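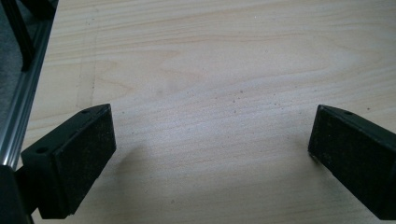 Adberg Handling Lab, Gripper and Tooling Team

Posted in: Workshop Gallery, Faults and Fixes
August | By Imani Doucet

Welcome back to the gallery, and thank you for all the kind notes after the last one (I do read them, even when it takes me a month to answer). This one is a bit of a confession. We spent a good part of the summer chasing a fault on the Maruveo hand tool, and since a few of you at the Morris site are running the same finger pads, I wanted to put the whole sorry story in one place where you can find it.

Two black fingers, each with a dark textured pad on its inner face, open over the pale wood board. Look at the light specks on the pads, because they are what this page is about!

The trouble first showed up as slipping. Somebody would close the tool on a part, lift it, and partway up the part would turn a little, or slide, or now and then drop right out. We logged 387 lifts in the first batch and lost 58 of them, and for a tool that had been behaving beautifully all spring that was a nasty surprise. Nothing broke and no one was hurt, but one steel block landed close enough to my foot that I have worn my safety shoes without complaint ever since.

Naturally we blamed everything else first. We swapped the motor cable. We loaded the old Plusisix settings, then the new ones, then the old ones again. I spent a whole afternoon, happily enough, with a force gauge older than some of my coworkers (it has 1985 stamped on the case and still reads true), and the closing force was fine every time I checked.

What finally gave it away was a plain lint-free cloth. We wiped both pads, tried the same parts again, and got through 20 lifts in a row with no slip at all. Then we left the pads alone for a few days of normal work and the slipping crept back in, just as before. Fine dust was getting into the texture and the pads were losing their bite.

So, for anyone using these pads: wipe both faces before each session, and brush down the board while you're at it, crumbs and all. Keep the test block low over the table for the first few lifts. If a part turns in the fingers, stop and clean before you touch the force setting. Turning the force up was our first instinct too, and all it got us was a dented sample.

We still don't know whether a smoother pad would hold up better, and I have two kinds on order. If you've tried one, please write and tell me how it went, the long version is very welcome.

This site uses cookies to remember your settings and count visits. Accept | Manage preferences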